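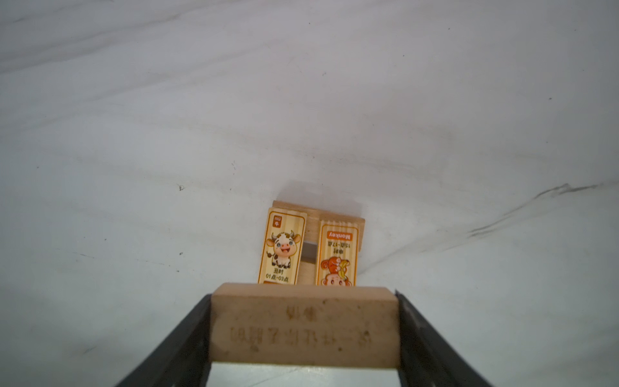
Yu-ting Yip: Are we certain it's the scorer? I ask as someone who has now blamed the scorer four times and been wrong three. The policy could be putting tiles in upside down and being graded fairly for once.

Gunhild Bundgaard: It's being graded generously, which is worse. Reopening. Full write-up follows so I don't have to explain it in the hallway again.

Ticket: Clirkley scorer passes inverted tiles
Opened by: Gunhild Bundgaard
Component: Tai (automatic success labels)
Bench: Stunlow, marble top
Severity: was "cosmetic," now "blocks paper draft"
Status: see bottom

Summary

Tai looks at the wrist camera stream, compares the end of an episode to a set of goal views, and says yes or no. We then use the yeses as training data for the next round of the policy and, because we are ambitious, as the numbers in our results table. On printed-tile tasks it says yes far too often. A tile with its animal standing on its head gets the same mark as a tile with its animal standing on its feet.

Expected behavior

Upright tile passes. Inverted tile fails. Tile on the floor fails.

Observed behavior

Upright tile passes. Inverted tile passes. Tile on the floor fails, so at least gravity is represented in the model.

How I checked

Took the held-out set, 285 episodes, and had them labeled by hand. Hrefna and Hashini did this separately, without seeing Tai's answers or each other's, then sat down and settled the ones where they differed. Tai disagreed with the settled labels on 52. I would have liked the errors to be spread politely in both directions so we could call them noise. They aren't. Every one of them is Tai saying yes where people said no.

Of the 52, 40 are orientation: right tile, right spot, wrong way up. The rest are something else and get their own section further down, where they can't confuse anybody.

What I tried first, in order of hope

1. Restarted Tai. No change. I record this because somebody will ask.

2. Swapped the goal views for fresh ones taken on the Stunlow bench. The old ones came from a different tabletop, and I had a lovely theory about the marble veins. Same answers, to the episode. The theory has been retired with honors.

3. Raised the pass threshold. The inverted tiles stayed in and some perfectly good upright ones fell out. Put the threshold back where it was.

4. Fed Tai a goal view and the same goal view turned through half a circle. The similarity scores matched to the last digit it prints. I went and got coffee at this point.

Shu-fen Tsai: Step four is your answer. The embedding was pretrained with random rotation, all the way around. I turned it on last year. At the time we were working with plain blocks and the wrist came in from every angle, and we wanted the same block to look like the same block whichever way the hand was turned. It did exactly what we asked for.

Gunhild Bundgaard: So we trained it very carefully not to notice the thing we are now measuring.

Shu-fen Tsai: Yes. In its defense it's excellent at not noticing.

Hashini Ekanayake: Can't we just turn rotation off and retrain? It's one line in the config.

Gunhild Bundgaard: Tried it overnight. Results in the next entry. It is indeed one line, and it bought us one new problem.

Entry: rotation off

With the augmentation gone, Tai fails inverted tiles. It also fails upright tiles when the wrist happens to have come in from the far side, because from there an upright tile looks inverted to the camera. We have gone from a judge with no opinion about "up" to a judge who thinks "up" means "toward the top of my own picture." The wrist turns a lot on this task. Hand labels and Tai now disagree in both directions, which at least looks more like noise if you squint, and I would ask everyone not to squint.

The underlying trouble is that "up" isn't in the image. It's a relation between the tile and something else, and the scorer needs to be told which something. Two candidates:

(a) The arm base. We know the wrist pose from the joint angles, so we can rotate each view into the base frame before Tai sees it. Cheap and deterministic.

(b) The neighboring tile. If the goal is two tiles facing the same way, compare them to each other and never mind the room.

I prefer (a) for single tiles and (b) for pairs. A pair set down neatly but a few degrees off the base axis should still pass, and under (a) alone it gets argumentative near the cutoff. Under (b), a pair with the cow the right way up and the monkey on its head fails from every approach angle, and it fails by a wide margin. That was the pair that passed with top marks under the original Tai, so I've grown attached to it as a regression test.

Yu-ting Yip: Withdrawn, then. It's the scorer. Does (b) cope when both tiles are inverted? They'd agree with each other.

Gunhild Bundgaard: They would. (b) checks that they match and (a) does a coarse check that the pair as a whole isn't upside down, with a very wide tolerance. Both have to pass. It's in the branch.

Hrefna Ásgeirsdóttir: A warning on (a). The joint readings and the camera timestamps on Stunlow drift apart if the recorder has been up for a long stretch. I've seen the pose lag the picture by several frames. If the wrist is turning fast at the end of an episode, you'd be rotating the view by a stale angle.

Gunhild Bundgaard: Noted, and annoying. Worked around by taking the pose only where the wrist has been still for a moment. If it never goes still, Tai returns "unsure" and the episode goes to a person. Tai did not previously have "unsure" in its vocabulary. I think it's a healthy addition for all of us.
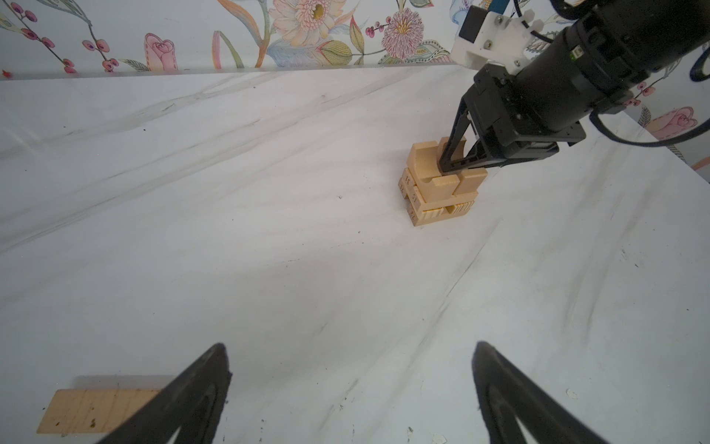
The leftover disagreements, the ones that had nothing to do with printed tiles, come from the plain-block stacking episodes and turn out to be a timing matter. Tai was written to judge the last frame of the recording, on the theory that the last frame is the end of the task. The operators stop recording when they feel the task is done, and feelings vary. In several of these the other arm still has both fingertips down in the channel of the top block, pinching it, and Tai looks at a neat little stack and says yes. Whether a stack stands up while a Ralier gripper has hold of the top of it is not a question I need a neural network for. The success condition in our own task sheet says "standing, released," and Tai had been quietly reading the first word and skipping the second. The engraved numbers on the block ends are the one bright spot: with 31 and 15 legible on the middle layer and 32 at the bottom, the hand labelers could settle which block was in which layer without a debate, so I trust the hand labels on these more than I trust most things.

Fix for timing: judge only frames where both grippers report open and neither is within a hand's width of the stack, according to the poses. If no such frame exists, the answer is "unsure." Do not pick the nearest frame that almost qualifies. I know it's tempting. I wrote it that way first and it passed two stacks that were still being held.

Shu-fen Tsai: "Report open" worries me. The left Ralier's open flag comes on as soon as the command is sent, before the fingers have moved.

Gunhild Bundgaard: Of course it does. Switched to measured finger width. Thank you.

Rerun with everything in (Jan 20, 2026)

Same held-out episodes, same hand labels, nothing retrained after looking at them.

- Inverted tiles passed by Tai: none.
- Held stacks passed by Tai: none.
- Upright tiles wrongly failed: none that I can find, and I did look, since I would rather find them than have a reviewer do it.
- Episodes returned as "unsure": 24, nearly all of them recordings that stop before the hands have cleared. A person has to look at those. I have a list of persons and will be in touch.

Caveat for whoever writes this up, so probably me. These are the episodes I debugged on. A clean result on them says the bugs I found are fixed and very little about the ones I didn't find. Before any of this goes in the paper we need a fresh batch, hand labeled the same way, from a bench I haven't been staring at.

Hashini Ekanayake: What about the earlier policy rounds? They were trained on the old yeses.

Gunhild Bundgaard: I was hoping the thread would end before that came up. They learned from a set in which upside down was fine, so it would be odd if they had turned out fussy about it. Relabeling all the earlier rounds now. It'll take a few days of machine time and I've asked for it at low priority so people can still use the queue. The comparison table in the draft should be treated as decorative until then. I've put a gray box over it in case anyone has a weak moment.

Yu-ting Yip: For the methods section, can we say plainly that the first scorer was invariant to the measured variable? I think other groups have this and haven't looked. Ours only showed up when the tiles had faces on them.

Gunhild Bundgaard: Yes. I'd like it in the main text, with the half-turn check from step four as something people can run on their own scorer in a minute or so. Shu-fen, are you comfortable with the rotation setting being described as ours, collectively?

Shu-fen Tsai: Very.

Open items

- Recorder drift on Stunlow: Hrefna has it, separate ticket.
- Stop-recording rule for operators: both hands clear, then stop. Hashini is rewording the task sheet.
- Fresh labeled batch: booked for the first half of February.
- Relabel earlier rounds: running.
- Regression test with the cow and the monkey: merged. Please don't "fix" it by turning the monkey over.

Status: resolved in branch, stays open until the fresh batch is scored.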